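Pradden: finding the bad bits in gripper recordings before the planner does
Final project report by Cameron Dalgleish
Supervisor: Naveen Mittal
Worked with: Randi Tveit (Grarnau export), Modupe Wike (hand labelling)

Where this started

I wanted to do a planning project. I'd said so on the form and had a title ready and everything. Then in my first week I tried to train a small policy on the group's hand-held gripper recordings and it did something very odd: every so often the arm in the simulator would be moving nicely towards a cup and then jump sideways, as if somebody had kicked the table. I spent ages looking for the bug in my own code. Naveen let me do this for longer than I think was strictly kind, and then suggested I plot the recorded paths instead of the predicted ones.

The jumps were in the recordings. The policy was copying them faithfully, bless it.

So the project turned into Pradden, a command line tool that reads the gripper clips, works out where the tracked path can't be trusted, and writes a list of which stretches to keep. I never did get to the planner.

What goes in

Each clip is the video from the camera on the gripper, the motion sensor readings, and a path that the tracking step (part of Grarnau, the group's processing pipeline) works out from the two together. The set I was given had 3618 clips in it. Grarnau already had a check that threw a clip out completely if tracking failed for any part of it, and that check had thrown out 484 of them.

Two things bothered me about this. First, a lot of the 484 were fine apart from a short wobble at the start, when the person was still getting the gripper up off the surface. Throwing the lot away seemed a shame. Second, and much worse, the check only knew about failures the tracker admitted to. If the tracker lost its place and then confidently found itself again in the wrong spot, the clip sailed through. Those were my sideways jumps.

How it works

There are three tests, and a stretch of path has to pass all of them.

The first compares the path with the motion sensor. If the path says the gripper shot off to the left and the sensor didn't feel anything, one of them is lying, and it's nearly always the path. I had this test working by the end of the first fortnight and it catches most of the jumps by itself. The annoying part was timing. The video and sensor clocks don't start together, and Grarnau corrects for this with one fixed offset for the whole session. On long sessions the offset drifts. For a while my tool was calling every fast movement in the afternoon a fault and every one in the morning perfectly good, and I came very close to writing a paragraph about people getting tired after lunch. Pradden now works out the offset afresh for each clip by sliding one signal along the other until the turning speeds line up best. It's slow but it's the single change that made the biggest difference.

The second test looks at the picture. For each frame it counts how many tracked points are left and how well they're spread out. The spread matters more than I expected. You can have plenty of points, all bunched up on one busy object, and the path will happily swing about because there's nothing on the other side of the view holding it still. Plain dark worktops are bad for this. So are shiny floors, as a reflected ceiling light moves when you do, and the tracker thinks it has found a lovely sharp corner on something solid. Windows were another one. With the blinds down you'd think the problem would go away, but the bright line of daylight round the edge of a blind is a strong feature one moment and a smeared blob the next, depending on what the exposure is up to.

The gripper's own body also sits across the bottom of the view all the time, and it moves exactly with the camera. Points on it look perfectly still. Grarnau masks it out, but the mask was drawn for an older shell and let a strip along the top edge through. Randi spotted that in about ten minutes after I'd looked at those frames for a month. We redrew the mask together and I've added a check that complains if any point stays put for a whole clip while the sensor says we're moving.

The third test is the simple one. It asks whether the path ends up somewhere sensible, given where the same session's other clips put the room. If one clip's map is tilted compared with its neighbours, or the floor has come out above the worktop (yes, really), the whole clip gets flagged for a human to look at. I don't try to repair these. I did try, in the spring, and the repair code is still sitting in a branch called fix_tilt_again which I would ask future students not to open.

At the end Pradden writes one small text file per clip with the good stretches in it, and Gimine, the training code, reads those and skips everything else. Getting Gimine to skip things was more work than it sounds. It assumed a clip was one unbroken run all the way through its batching code, and I had to teach it that a clip could have a hole in it without it quietly joining the two sides together – which would have given me brand new sideways jumps, made by me this time.

Checking it

It's easy to write a tool that flags things and feel pleased with how many things it flags. Modupe and I picked 100 flagged stretches at random and looked at them properly, each of us separately, without seeing which test had fired. We played the video next to the path and wrote down good, bad or can't tell. When we disagreed we watched it again together.

In 3 of them we both thought the path was fine and Pradden was being fussy. All of those were very quick wrist turns, where the sensor reading hits its limit and flattens off, so the two signals can't match however good the tracking is. I now widen the allowed difference when the sensor is near its limit. I haven't repeated the whole check since making that change, so please read the result as belonging to the version before it.

What we didn't measure nearly so well is what Pradden misses. Naveen brought this up at my half-way talk and he was right to. To do it properly you'd want to sample from the stretches it passes, and bad ones are rare enough in there that you'd be watching for weeks. What I did was take good clips and damage them on purpose, by adding a small jump or a slow drift. It finds the jumps. It's poor at slow drift, which stays under the threshold in every single frame and adds up over the clip. If I had another term that's where I'd spend it.

Did the policy get better?

I think so, and I want to be careful here. I trained on the clips Grarnau let through, and then again with Pradden's lists, keeping everything else the same. The sideways lurch is gone in the simulator, at least in all the runs I watched. The pick-up motion also looks smoother, but I didn't set up a proper measure of smoothness in advance, so that's me squinting at a screen. We also got back a good share of the clips that the old check had thrown away whole, and those helped most on the tasks with few recordings.

I haven't run it on a real arm. The arm was booked solid through May for Callum Drummond's grasping work and I wasn't going to fight him for it, especially as he'd lent me his desk.

Things I'd do differently

Plot the data first! I know everyone gets told this. I got told this.

I'd also have written the viewer sooner. For most of the project I was reading numbers in a terminal, and the little window that plays the clip with the path drawn beside it (green for passed, red for failed) only came along when Modupe refused to label anything without one. It took me two evenings. Everything I learnt about floors and blinds came after it existed, and I'd had those same numbers scrolling past me the whole time.

And I'd talk to the people making the recordings much earlier on. I'd been treating clips as something that fell out of a hard drive. Once I'd held the gripper and tried to do a pick-up myself, it was obvious why the starts wobble: you lift the thing off the worktop, and for a moment the camera sees hardly anything except worktop.

Running it

Point pradden check at a session folder. It leaves the recordings alone and puts its lists in a folder next to them. Add the per-clip offset option if the session is long, and expect to go and make tea. The settings I used for this report are saved with the code under report_final, and the ones under report_final_2 are older, sorry.
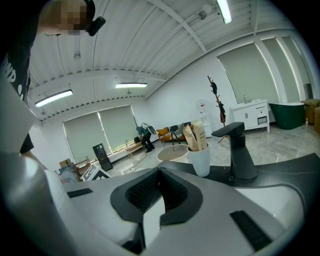

Crichton Robotics Software Group | Student Projects

View from the gripper camera, at the worktop with the black tap. The pale shell along the bottom is the part the mask has to cover, and the ceiling lights show up in the floor as well as overhead, so this kind of view gave the second test plenty to chew on.

Thanks to Randi for the mask, Modupe for all the labelling, and Naveen for reading two drafts of this. Questions about the code can go to Randi, who has kindly agreed to look after it next year.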